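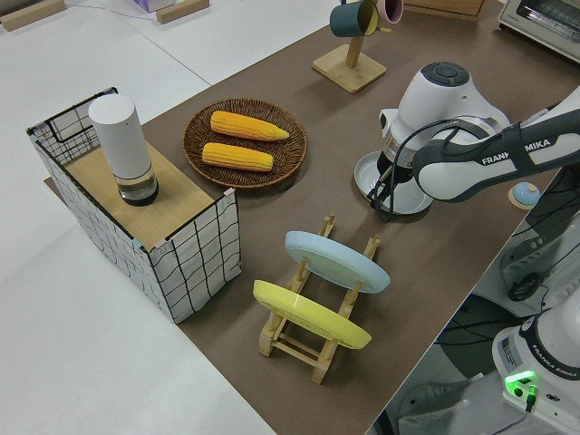 Datasets > Household > Zokard Tabletop > README

# Zokard Tabletop

Kitchen and dining objects laid out on a table, with a short written note for each layout. Version 2, packed in October.

## What you get

- 256 layouts, each with its note
- 123 object names in `objects.csv`
- 15 layouts held back for checking, in `check/`

## Before you trust the names

I took over the object list from the Tatau release and I don't think much of it. "Basket" covers fabric boxes on wire edges and also woven wicker trays, although you can't store much in a tray. The tall white thing with the rounded top is "lamp" in one note and "humidifier" in the next. I couldn't settle it from looking, so it is now `white_cylinder`. Jug, pitcher and carafe have been merged. If you need them apart, use the old list, and good luck.

"Corn" means corn on the cob. I make no claim that any of the food is edible.

Colours are worse. The Adham notes call the same mug teal, green and "dark". Pale blue plates turn up as white in 65 notes, and I have corrected only the ones I came across.

## Is it a kitchen?

The earlier README said the layouts show "how people really keep their kitchens". I doubt it. A dish rack, a mug tree and corn on a tray share one layout, and I have yet to meet a household that sets its table like that. Use the set for naming and placing objects. I would not use it to argue anything about tidiness.

## Known faults

- `rack` and `plate_rack` are the same thing
- plates standing in a rack are sometimes marked `stacked`
- Mabaso's spelling fixes have not been merged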